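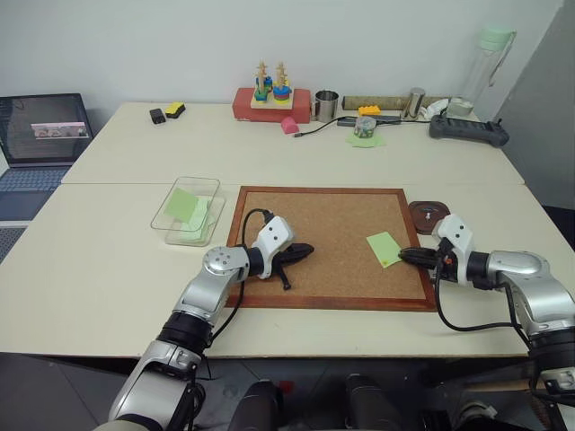

Print this item | E-mail this item

Board station goes to the arms from Tuesday

Quick one before the shift change. The two-arm station at Woltisdale takes over the notice boards from Tuesday — cork board flat on the front table, green sticky notes, same layout the whole time Zainab Uzor has been setting it up. Kirau order first, 2680 boards, then the Tuominen ones.

What changes for you. Early crew stops placing notes by hand. No one loses hours, Ebuka Tijani confirmed that at the Gumum meeting and has put it in writing. Two people per shift move to checking and packing, pay grade stays where it is. Training is 60 minutes, sign-up sheet by the lockers, a few slots left.

Wrists and shoulders were the big complaint in the spring survey so most of you seem glad. Not everyone. Some of the packing crew asked who gets the blame when a note goes on crooked — fair question, and teh answer is it gets logged against the station, not the person. Zainab wants to hear about it if that doesnt happen.

Keep your hands off the table while the arms are live. Refill the notes only when stopped. Questions to Ebuka before 7 a.m. or at break.

Related items
Locker room repairs, new dates
Spring survey: what you told us
Packing crew rota for September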